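Jivent, the city council tracking app: my review after one budget season

I downloaded Jivent in December, mostly because I was sick of finding out about zoning votes a week after they happened. You type in your district, pick the council members you want to follow, and it pings you when something hits the agenda (mine now goes off at breakfast, sorry family!). Setup was easy and the vote history is great. I scrolled through 408 roll calls for my own member, Ismail Shawky, and learned he skips a lot more parking votes than I would've guessed.
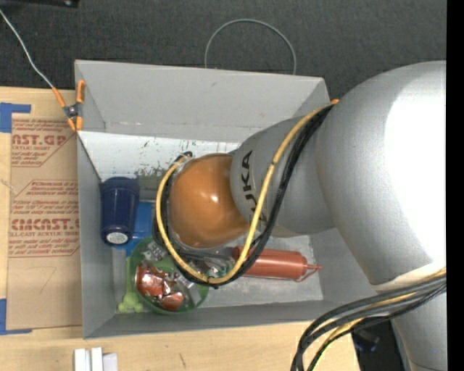
The search is where it gets clunky. I typed in "bus lanes" and got 213 results, half of them from the school board, and there's no way to sort by date. Plusen, the app I used before, handled that much better, but it never covered committee meetings at all. So I'm keeping Jivent for now. Four stars, and please fix the search before the primary!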